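2/8/20 — recount notes, Dromudholm

In at 8, Ismail Samir already at the big table. Job today: work through the ward returns from the council by-election and find why our tally and the declared one don't agree. Partington ward only for now. Ludutcombe can wait until the boxes come back.

Declared majority 16. Ours 15. One vote, doesnt change who won but the Elik people have asked for a full recount and will quote any gap they can find.

Went through the polling station sheets first. Station 3 is the messy one — 71 postal ballots logged in, then the same batch entered again lower down with a different initial. Struck the second entry through in pencil, left it legible. Samir thinks the duplicate is a copying slip from the night. I think so too but want the original sheet before we write that down anywhere.

Doubtful papers: up to 3 could go either way on our reading. Two are ticks outside the box, clear enough intention. Third has a name written across it. Old guidance says reject if it identifies the voter, but whose name? Might be the candidate's. Ask.

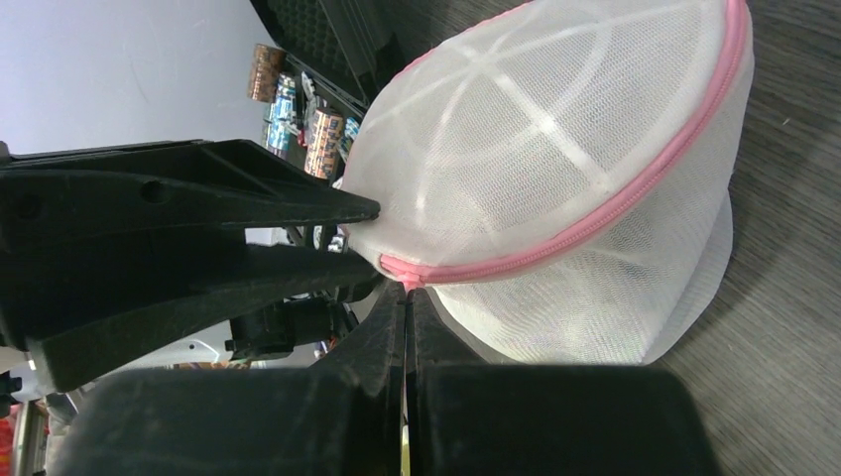
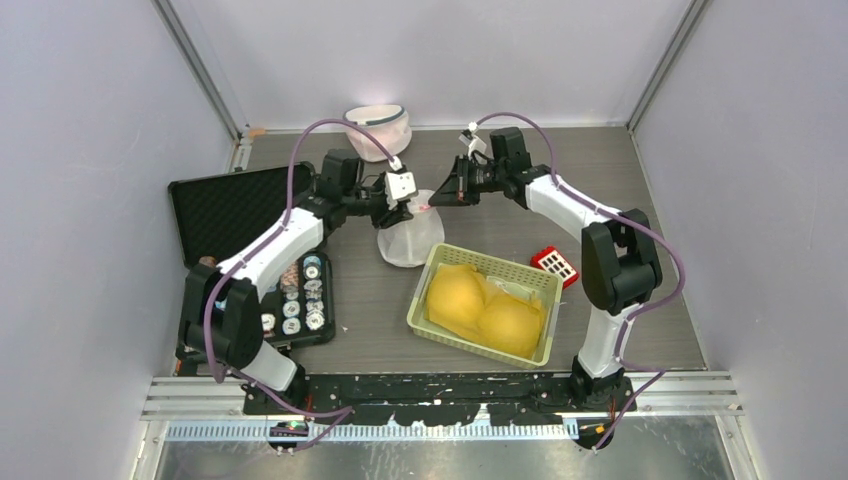
Elections and Counting Methods Group, Dromudholm

After lunch — re-ran the spreadsheet with the duplicate taken out. Turnout for station 3 now sits with the others, before it was silly. Majority still 15 on our side, so the double entry isnt the cause. Annoying. Means the odd vote is in the adjudicated pile or in the adding up of the bundles.

Checked bundle slips for the first half of the alphabet of stations, all fine. Second half not done.

Elik's agent rang, wanted a figure. Gave none. Told him the returning officer's number stands until a court says different, he said he'd heard that before.

To do:
original sheet, station 3
bundle slips, second half
ruling on the named paper
new toner
move the write-up to October if the petition gets listed, no point before

Samir has the key to the cupboard until Monday.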